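自己在家酿苹果酒，从一桶醋开始

2021年1月23日
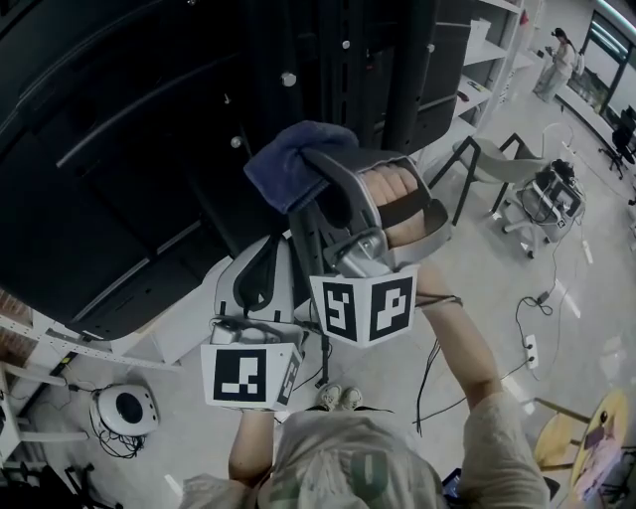

叠好的深蓝色布，两手都没闲着。

我第一次酿苹果酒，酿出来的是醋。而且是挺不错的醋，拌黄瓜拌了一整个冬天，朋友来吃饭还夸，问我在哪儿买的。我说自己酿的，人家更佩服了，我也就没好意思往下讲。

那都是前几年的事了。去年十一月我又动了心思，起因特别无聊：楼下水果店进了一批又酸又硬的小苹果，卖不动，老板娘见人就塞。我拎了两大袋回家，放在阳台上看了三天，终于承认靠嘴是吃不完的。

家里酿酒这件事，网上的教程多得吓人，每一篇都信誓旦旦，每一篇又跟上一篇打架。有的说苹果一定要去皮，有的说去皮就等于白忙；有的让你每天打开搅一搅，有的说你敢打开试试！我后来干脆写信去问Svenja Teuber。她在Prurkwood酿了很多年苹果酒，以前我采访过她一次，聊得很投机，后来逢年过节会互相发发邮件。她回得很快，信也很短，大意是：你上次失败，八成是空气进去了，别的先不用管。

就这一句，把我从一堆教程里捞了出来。

先说苹果。做酒的苹果跟直接吃的苹果是两码事，太甜太脆的那种，酿出来寡淡得很，喝着像兑了水的糖浆放过了头。要有酸，最好还带点涩，咬一口会让你皱眉的那种正合适。买不到专门的酿酒苹果也没关系，我的办法是混：一大半酸苹果，剩下的拿普通甜苹果补，再扔几个山楂进去一起榨。山楂这一招是我自己琢磨的，Svenja听了以后回了我一个问号，不过我坚持认为它很好，颜色也漂亮，带一点点粉。

榨汁是整个过程里最累的。我没有压榨机，用的就是家里的榨汁机，榨一会儿停一会儿，怕它烧了。渣子再用纱布兜着拧一遍，拧到手腕发酸，出来的汁浑浊得像泥水，别嫌弃，就是这样的。放在空气里它很快会变成褐色，第一次看到我以为坏了，还倒掉过半锅，现在想起来仍然心疼。

然后是酵母。苹果皮上本来就有野生酵母，胆子大的人什么都不加，等它自己发起来，据说好的时候非常好。我胆子小，又有前科，老老实实买了一包Grunell的苹果酒酵母。一升装的小瓶子我没用，直接上了5升的玻璃罐，事后证明这是贪心，后面会讲到。酵母先用温水化开，水别烫手，静置到表面浮起一层细沫，再倒进汁里。这一包的说明书上写能管很大一桶，我只用了一小撮，剩下的封好放冰箱，下回还能接着用。

关于消毒，我要多啰嗦几句，这是我这几年态度变化最大的地方。以前我觉得拿开水烫一烫就行了嘛，奶奶那辈做米酒不都这样？现在我是罐子、漏斗、勺子、塞子、软管，一样一样都用食品级的消毒液泡过，泡完倒扣在架子上沥着，手也洗，洗完不摸手机。（不摸手机这条最难。）家里人说我像要做手术。

接下来就轮到那个小小的水封阀了。塞在罐口上，里面装一点水，二氧化碳能咕噜咕噜地冒出来，外头的空气进不去。上次我图省事，拿保鲜膜加皮筋糊弄过去，于是就有了那一桶醋。这次我在Özkan的网店里认真买了一个，三瓣的那种，可以拆开洗，十几块钱，到货那天我高兴得像买了个大件。买的时候顺便看一眼塞子的口径，我第一次买小了，整个掉进罐子里，捞了一晚上。

倒进去的第二天早上，我还没刷牙就跑去看，一点动静都没有。中午看，没有。晚上给Svenja写信，写到一半听见厨房里咕噜一声！我跑过去，水封阀又咕噜了一下，那封信就没写完。

接下来几天它闹得很厉害，前面说的贪心也在这儿报应了。我把罐子装得太满，泡沫一路顶上来，从阀里往外冒，淌了一台面，黏糊糊的，擦完还是黏。所以罐子上头一定留出一截来，别像我似的舍不得那一点汁。屋里的味道倒是好闻，像面包店隔壁开了间果园，不过有那么两天会飘出一股臭鸡蛋味，吓人，我查了又查，说是酵母饿着了或者闹脾气，一般自己会散。我那罐也确实散了。

温度也得说说。我把罐子放在厨房角落，温度计上是17度，Svenja说这样挺好，慢一点，香气留得住。放暖气旁边会快得多，可是酒喝起来冲，有股说不清的热辣劲儿。夏天家里太热的话我劝你别酿，等天凉。

等咕噜声变得稀稀拉拉，罐底也沉了厚厚一层白泥，就可以换罐了。拿软管把上面清的那部分吸到另一个干净罐子里，底下的泥不要。道理很简单，做起来很考验人：罐子得放在高处，人蹲在低处，一手捏管子一手扶罐口，中途绝对会有人按门铃。我的经验是动手前先把手机静音，地上铺块旧毛巾。管子别插到底，离那层泥远一点，宁可剩一些在里头。

第二个罐子又放了两个星期，酒慢慢变清，从泥水变成了淡金色，带着山楂给的那点粉。我每天路过都要弯腰看一眼，家里人已经懒得说我了。

装瓶的时候有个选择，要不要气泡。不要气泡最省心，装进去盖好，放着慢慢喝就行。要气泡就得在每瓶里加一点点糖，让剩下的酵母再干一轮活，把气憋在瓶子里。注意是一点点！糖放多了瓶子会炸，真的会炸。瓶子也必须是能扛压力的，装过啤酒或者起泡酒的厚玻璃瓶才行，那种好看的方瓶子千万别用。我一半加了糖一半没加，加了糖的那几瓶放在一个带盖的塑料箱里，箱子再塞到柜子最里头，头一个星期每次开柜门我都侧着身子。

没炸。

第一瓶是元旦开的。盖子一掀，嘶的一声，杯子里真的有细细的泡，我当时就叫出来了。味道嘛，干，很干，糖几乎都被吃光了，后味有点涩，苹果的香气要含一会儿才出来。我先生喝了一口说“像酒”，这在他那里是很高的评价。我自己觉得酸度再收一点会更好，下回酸苹果少放两成，山楂照旧。

顺便讲一下价钱，总有人问我划不划算。一瓶Stuketora那样的进口苹果酒，超市里不便宜；自己酿的话，苹果几乎没花钱，酵母、水封阀、消毒液、软管、罐子，林林总总加起来也就一顿饭钱，而且大部分能反复用。可要是把我擦台面的工夫算进去，那就没法算了。

怎么配菜我也试了几回。配烤猪肉很好，配炸鸡更好，配火锅不行，辣一上来酒的味道全没了。煮贻贝可以倒半杯进去，汤要全喝掉。剩个瓶底也别倒，煎苹果片的时候淋一圈，锅里会烧出一层薄薄的焦糖来，趁热配冰淇淋。

没加糖的那几瓶我还收着没动，Svenja说放到春天会圆润很多，让我忍一忍。她自己有一桶据说放了2年，邮件里形容得天花乱坠，我回信问能不能寄一瓶，她到现在还没回我。阳台上倒是又多了一袋苹果，水果店老板娘昨天塞的，这次是梨混着苹果，我正在查梨能不能一起榨。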